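Home | Datasets | Grippers | Controllers | Downloads | Contact

# Clumesari Two-Arm Tabletop Set

Data card, revised May 6, 2021

## Purpose

Clumesari is a set of simulated recordings for comparing gripper fingers and wrist camera placement on a two-arm workcell. It was put together to decide which finger set and which camera offset to carry over to the Poduval controller tests in August. All frames are rendered. No recordings from physical hardware are included.

## Contents

- 24 episodes, 3 task variants
- 4 camera streams per episode, stored separately
- joint positions and gripper opening for both arms
- one configuration file per episode, with finger set, camera offset and controller name

Episodes were driven with two controllers, Flosulow (joint space) and Ellov (Cartesian). The controller name is not repeated in the stream files. Read it from the configuration file before splitting the data.

## Sample frames

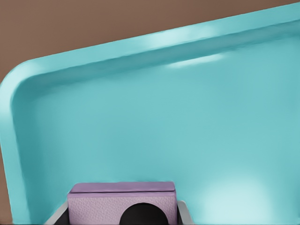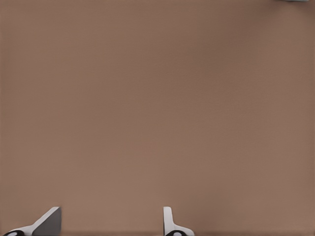 Rendered views, unedited.
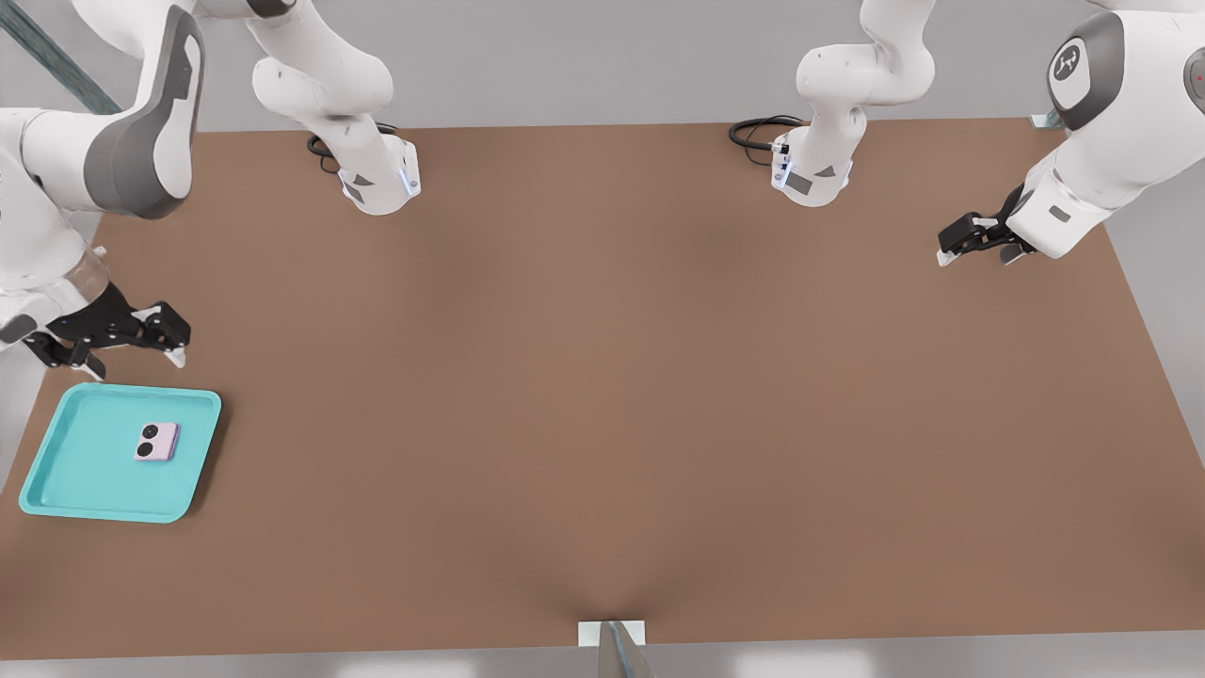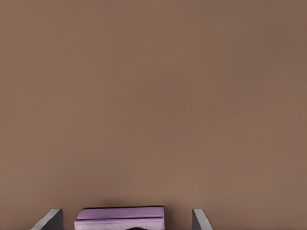 ## Camera notes

Wrist cameras are fixed to the gripper body and move with it. Their offset is constant within an episode and may differ between episodes. The overhead stream is fixed to the world frame and is the only one suited to checking the pose of one arm against the other.

Large areas of uniform color are common in the wrist streams. Feature matching between consecutive frames fails on many of them, and visual odometry should not be attempted on the wrist streams alone. Use the logged joint positions instead.

Lighting is held constant across the set. A policy trained here should be expected to lose accuracy under any other lighting until it has been retrained or augmented.

## Gripper notes

Gripper opening is logged as a fraction, with 0 closed and 1 fully open. The value is the commanded opening. Measured opening was added in configuration version 26; earlier files leave the field blank. Do not fill it from the commanded value, as the two differ whenever the fingers are stopped by contact.

Contact forces come from the physics engine and depend on its time step. They can be compared between finger sets within this set. They should not be compared with load cell readings.

## Known issues

- Ellov episodes start with a short hold before the first motion. Trim it if episode length is used as a score.
- Left and right wrist streams were swapped in the first upload. The current archive is correct; checksums have changed.
- Depth is not provided.

## Loading

Unpack the archive and point the reader at the top folder. Streams are matched by simulation step, which is written in each file header. File modification times have no meaning.

Related items

- Flosulow joint-space controller: parameter notes
- Ellov Cartesian controller: release log
- Poduval test plan, August
- Finger set geometry files
- Clumesari reader: change history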